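Home Stories Archive About Submit Contact
Search this site Go

The Tie Room

I'd been rolling ties at Gilmartin for four years when they put the arms in. Returns come to us in bags, you roll each one nice and snug, tuck it in its compartment, close the lid, done. Tsehay Kassa and I could get through a whole shift of it and talk the entire time (mostly about her sister's wedding, God help me).

Then Cillian from upstairs came down with a clipboard and told us we'd be "supervising." Same pay, stools provided!
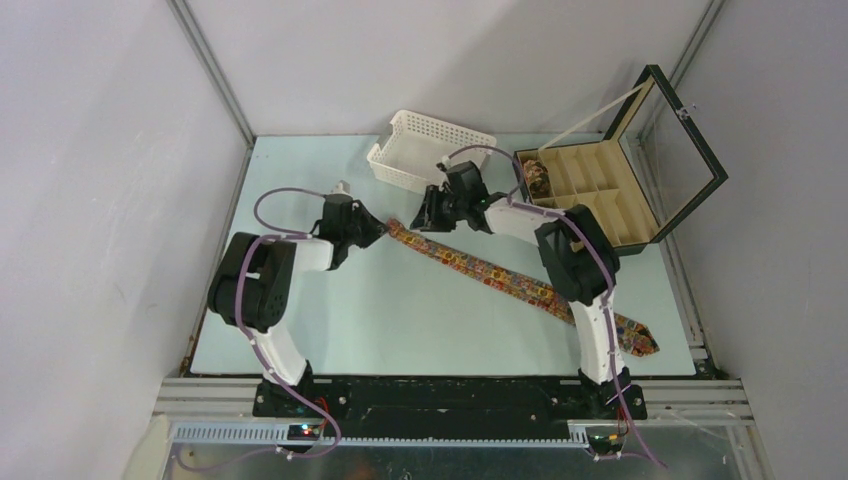
So I supervised. I sat on my stool and watched two arms go after a tie I could've rolled with my eyes shut, and I caught my own hands moving in my lap. Tsehay saw it too. She laughed so hard she had to go stand in the hallway.

"You're coaching it," she said.

"I am not."

I was, though. I'd started muttering at the thing, the way my dad muttered at ballgames. Get under it. Not there, sweetheart, lower.

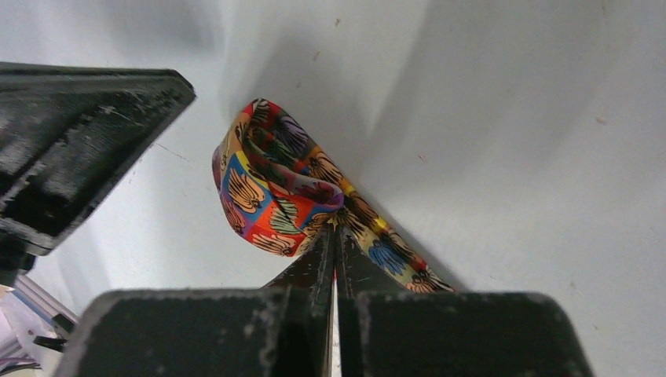 By December Tsehay had moved over to Brinus, packing scarves by hand, and she kept calling to ask how "the kids" were doing. I told her they were fine. I told her they never once asked about the wedding. Then I went back in, pulled my stool up close, and talked to them about it anyway – the cake, the uncle, all of it – until Cillian stuck his head in and asked who I was talking to.

"Just supervising," I said.

56 shares 2 comments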